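Kelechi Igwe fits out offices for Lostum, and most of his questions from clients are about floors. He prefers carpet tile over broadloom for any room with rolling chairs. "A tile can be swapped in 4 minutes," he said. "A roll can't."
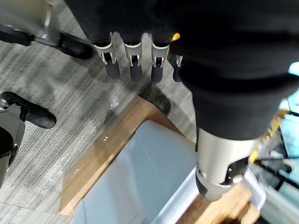 Color is the second decision. Igwe specifies mid grays for storage and work areas, and he wants a pattern with direction. Streaked light and dark gray, as under the casters and the tan wooden tray here, hides lint between cleanings. "Plain gray shows everything," he said — and he orders 8 spare tiles per room.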